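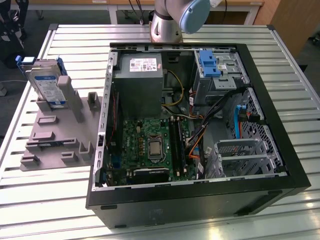
Home | Projects | Meetings | Members | Contact

Clelolport Bench Automation Group
Minutes of the gripper trial meeting, 13 October 2023

Chair: Hefin Gronow
Apologies: the Brudcombe people, who have sent written comments

1. Minutes of the September meeting
Agreed with one correction. The spare finger pads were ordered from Gough and should not have been listed under Loment.

2. Where the trial stands
Hefin opened by saying this has been the most enjoyable month of the project so far, and there was plenty of agreement! The job is still desktop PC disassembly and refit, with the case on its side and the drive held upright in the fixture plate with its blue handle on top. Both sets of fingers have now had their full 30 attempts at lifting a drive from the fixture and placing it in the cage.

Loment fingers: 26 clean placements.
Gough fingers: 17 clean placements.

The Gough set grips very firmly once it is on, and everyone liked that. Most of its misses came on the approach, where the thicker tips touch the neighboring block. Hefin thinks a slimmer tip would close much of the gap and would love to see it tried before we settle on anything.

3. Wrist camera or fixed camera
A long and lively discussion. The fixed view is good for planning and for seeing the fixture and the case together. The wrist view is much better for the last part of the move - you get the fingers, the drive cage and the cables all at once, and the sockets on the board are easy to pick out.

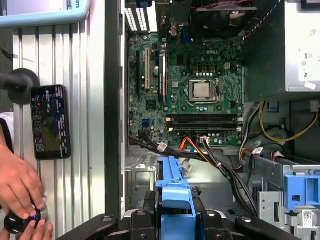
4. Hand controller
The new hand controller was well received. Two people who had never driven the arm were placing drives the same afternoon. Requests: a slower speed setting for work near the memory slots, and a softer feel on the knob.

Brudcombe asked in their comments whether we could log controller input along with the video. Yes, and we should. The log now holds 3,145 separate moves, and Hefin is keen to share it once the file names are tidied up.

5. Cables
Loose cables are still the hardest part of the job for both finger sets. Agreed to leave them as they fall for the next round and not tie them back, so that the results stay comparable.

6. Actions
Hefin - ask Gough about slimmer tips.
Hefin - send the cleaned log to Brudcombe.
All - try the slow speed setting when it is ready and write down what you think, good or bad.

7. Any other business
A second fixture plate was suggested, so one can be loaded during a run. Warmly supported. Cost to be looked into.

4 comments | 11 shares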